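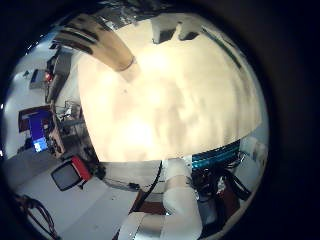

Pièce jointe 1 : vue de la caméra de poignet, bras blanc et câble noir en bas.

Ticket 2171
Objet : arrêts du bras pendant la répétition de la visite
Site : Flulmont, salle de démonstration
Ouvert par : Fung-ping Au
Priorité : haute (journée portes ouvertes en mars)
État : résolu, à surveiller

Problème signalé
Pendant la répétition de la démonstration Hillaner, le bras s'arrête au milieu de la séquence de saisie. Le logiciel Sota affiche le code 236 (délai de réponse du poignet dépassé). Après acquittement, le mouvement reprend, puis l'arrêt revient. Sept arrêts relevés dans la matinée. Les visiteurs passent par petits groupes et la séquence ne peut pas être relancée devant chacun d'eux.

Suivi

9 h 40. Redémarrage du contrôleur et de Sota. Le code 236 revient dès la deuxième saisie.

10 h 15. Demande du support Mak : envoyer le journal complet et les vues des caméras de poignet. Envoyés. Question du support : est-ce que l'arrêt se produit aussi à vide ? Réponse : non, à vide la séquence va au bout. L'arrêt ne vient qu'une fois les doigts refermés.

11 h 05. Vérification des connecteurs côté poignet, alimentation coupée. Un connecteur n'était pas enfoncé jusqu'au verrou. Remis en place. Deux essais corrects, puis nouvel arrêt. 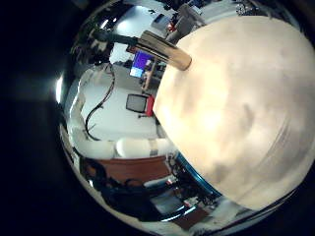 Pièce jointe 2 : cylindre métallique contre la pulpe du doigt, écran allumé au fond.

11 h 50. Retour de Mak : le journal montre que la consigne de serrage reste au maximum pendant toute la tenue. Le poignet répond trop tard et Sota coupe. La valeur enregistrée dans le profil de démonstration était 260, reprise d'un ancien essai avec une pièce plus lourde. Le support conseille de recharger le profil d'origine et de ne garder que les positions.

13 h 30. Profil d'origine rechargé, positions réimportées. La hauteur d'approche était décalée, reprise à la main. Ne pas importer l'onglet « efforts » de l'ancien fichier, il réécrit la consigne sans prévenir.

14 h 20. Séquence complète relancée plusieurs fois de suite avec prise et dépose. Pas de code 236.
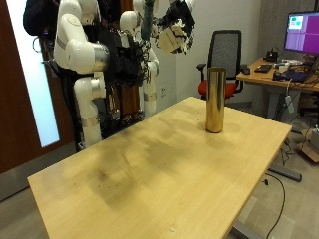
Pièce jointe 3 : table de démonstration, cylindre doré debout près du bord droit, bras à gauche.

15 h 10. Position de départ de la pièce à respecter pour la visite : debout, côté droit de la table. Le public reste du côté du bureau, personne entre la table et les bras.

Reste à faire
Fung-ping Au : refaire la séquence le matin de la visite, avant l'arrivée du premier groupe, et joindre le journal à ce ticket.
Support Mak : confirmer si l'import de l'onglet « efforts » peut être bloqué dans Sota.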